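Hands off the pins: a rule book for robotic PC assembly

By the Mosoti workshop desk

Most handling damage in computer assembly is invisible at the time. The working rules drafted at Urkcombe for robot cells take that as their starting point, and run to two pages.

The first section deals with approach. A gripper entering an open case must have a declared keep-out volume over the memory slots, the capacitors and any cable still plugged into the board. Finger tips may pass beside a screw standoff but may not use it as a stop. Speed near the board is capped at 60 millimetres a second – slow by factory standards, and deliberately so.
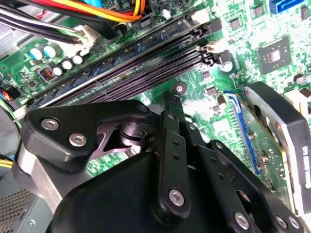 Holding and parking parts

Processors are to be held by opposite edges, with no finger surface on the contact side. Grip force is set per part and logged. The draft does not accept a force value copied from another package size, even where the outlines match.

Every loose part needs a parking place on a fixed plate, in a pocket or slot that leaves room for the fingers to open. Jultetti, which builds fixtures, asked for printed plates to be allowed alongside machined ones. They are, provided the pockets are gauged again every Friday and the plate is grounded through its mount.

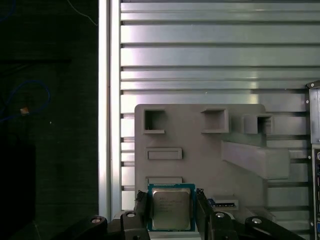
Stevside objects to the weekly gauging, arguing that a cell running one shift will wear its pockets far less than a cell running three, and that the interval should follow cycle count. The current draft offers 2096 cycles as an alternative limit, whichever comes first. Stevside wants the calendar limit removed altogether.

The revised text is due in November.

2 comments

torque_spec: Cycle count makes sense to me. Does a failed pick count as a cycle?

Benchside: Grounding through the mount is fine until someone paints the mount. Put a resistance value in the rule.

Shared 60 times

Related
Labelling emergency stops in shared cells
Cable routing near moving arms
Who signs the grip force log?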